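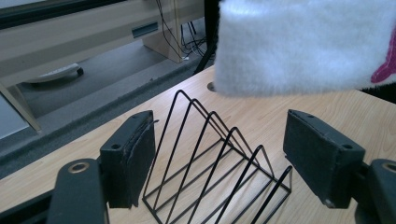 In Defense of the Wire File Sorter

I have owned a filing cabinet, a pair of accordion folders, a "command center" that hung on the back of the pantry door, and a scanning app that I paid for through most of a year and used twice. The only thing that has ever gotten my bills paid on time is a black wire rack that sits on the table and holds paper upright. Six dividers, tallest at the back, shortest at the front, bent wire and no moving parts. I will now go on about it at length.

My problem with paper has always been that I like it flat. I put a letter down, I put another letter on top, and by May there's a pile with a dental bill somewhere in the middle of it like a fossil. A pile feels tidy! It has edges! You can square it up with your hands before company comes. But the only piece of paper you can see is the top one, and mine was a coupon for a car wash for the better part of a winter.

Stand the same papers up and everything changes. You see the corners. You see that the envelope from the water company is a different blue from the envelope from the insurance people. You can pull one out without starting a landslide. I know this is not news to anyone who has worked in an office (my friend Hema Pinto ran the front desk at Lercombe for years and looked at me with real pity when I told her), but I came to it in middle age and I'm allowed to be excited.

Now, the triangles. Plenty of sorters have square dividers all the same height, and I've tried one, and I didn't like it. From the front all you see is the front. With the stepped kind, each divider is a little shorter than the one behind it, so everything in the rack peeks over the shoulder of whatever is ahead of it, like a class photo. Big stuff goes in the back: the school folder, the tax envelope, the catalog from Trevaskis that I'm never going to order from and can't throw away. Little stuff goes in the front. Stamps, the library slip, a birthday card that needs to go out.

People will tell you the wire kind looks cheap. Sharon Kinyua told me exactly that, at my own table, over my own coffee. She has a lidded box system from Kirneo that cost her $60 and looks lovely on the shelf, and I'd bet there's mail in there from before her kitchen remodel. A lid is where paper goes to be forgotten. I said so. We're still friends.

And I'd argue the wire looks good, too. It's thin, you can see the table through it, and it throws these skinny little shadows on the wood when the light comes in. A solid organizer squats there like a toaster. On a light wood table the black lines look almost like a drawing of an organizer, and when it's empty I sort of admire it. (It's empty maybe one afternoon a month. I make the most of it.)

I do have complaints, to be fair. Thin things slump. A single sheet of paper will curl down between the dividers and lie there on the rails looking sorry for itself, so I keep a stiff folder in each slot. Receipts are hopeless, they go straight through, and mine live in a mug. And if you load up the back slots and leave the front ones bare, the whole thing feels a bit tippy to me, though it has never gone over.

The bigger fight is where to put it. Every organizing article I've read wants your paper station tucked away in a home office, and I think that's terrible advice for anyone who avoids their home office. Paper has to live where you sit down. I sit down at the table, so the sorter is on the table, at dinner, with the salad. My husband moved it to a shelf once for 22 days (I kept track, I'm like that) and we got a late notice from the trash company. It came back.

I've read that the average household gets something like a jillion pieces of mail a year, and I don't know what ours gets, but it feels like more than 1,000 and half of it is gutters. Most of that should go into recycling before it touches any furniture at all. The sorter is for what's left, and what's left fits in a handful of slots. If it doesn't fit, I've kept something silly, and I stand there and pull things out until it does.

So if you're about to spend real money on a drawer unit, please try a bent piece of wire first. Mine came from a yard sale, and the woman threw in a stapler.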